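# Small red toy drum: how to weigh it for posting, and what to do with the strap?

**Stirora** - posted November 29, 2022

Hello everybody. I want to send a child's drum to my niece in another country. It is the small red kind with a white head, gold tacks at the rim, a red fabric strap and a wooden stick. I bought it in August and I still have not packed it, because I am not sure about several things.

First is the weight. The post office here changes the price at 500 grams. I put the drum on my kitchen scale and I got 338 grams, then I moved the drum a little and I got 299. So there is a difference of 39 grams and I do not know which number I should believe. The scale is a small digital one with a flat plate, and the strap is long and always falls down from the side.
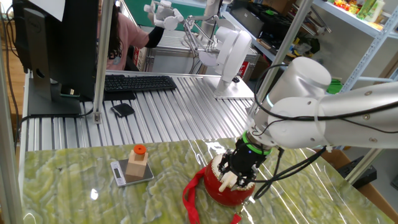
Second is the strap. Is it better to take it off before packing, or to wind it around the drum? I am afraid that the metal part will scratch the red paint on the way. And where to put the stick? I would like everything to be in one box together with a picture puzzle, which is flat and square.

I also have a marbled plastic sheet on my table, quite glossy. I can change it for something else if this is important for the weighing. Thank you in advance for any advice, also for the small one.

---

**Gernunach**

Dear Stirora, I think your scale is in order and the strap is what makes the trouble. When a part of the strap lies on the table, the table is carrying it and the scale does not feel this part. Your higher number is probably closer to the true one.

Please try it in this way:

1. Put a light bowl on the scale and press the zero button.
2. Fold the strap and lay it inside the bowl.
3. Put the drum on top of the strap and wait until the number stands still.
4. Add the stick and the puzzle, if they go in the same box.

Check also the scale with something you know, for example a full packet of sugar. The sheet on the table is not a problem if it lies flat and there is no fold under the feet of the scale.
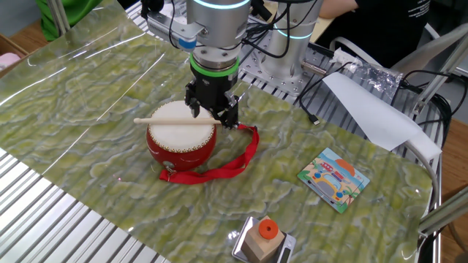 About the box: do not forget that the carton has a weight too. My last empty one was 161 grams with the tape, and I was surprised. I would put the puzzle on the bottom, then a layer of soft paper, then the drum with its white side up. Nothing hard should press on the head. The stick I would wrap separately and lay along the wall of the box, so that it cannot roll.

---

**Oakley**

just post it in a padded bag, I did it with a tambourine and it came fine

---

**Henus**

I do not agree with the padded bag. A drum head can get a dent, and then the sound is not nice any more.

For the strap: look first how it is fastened. On ours there was a little clip at each side, and these 2 clips opened with the thumbnail. If yours opens easily, take the strap off, roll it and put it in a small bag. If it is stiff, please do not force it. Leave it on and wrap a piece of soft cloth around the metal, then fold the strap loosely under the drum. I would not wind it tight, it gets creases which stay for a long time (an iron on low heat helped us, with a towel between).

Also the stick should not travel lying on the drum head, even when it looks like a good place for it.

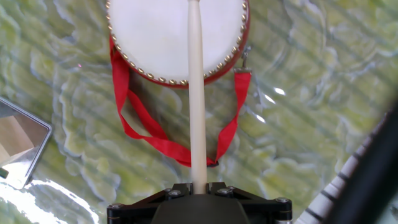 *The stick across the white head, with the red strap and its silver clip at the rim.*

One more thing about the weight. If your parcel comes out very close to 500 grams, choose the higher price. The scale at the counter may show a little more than yours, and it is not pleasant to open the box again there with people waiting behind you.

---

**Stirora**

Thank you, I did it with the bowl and now I get the same number three times. The strap I will leave on, the clip is quite stiff. I go now to look for a box.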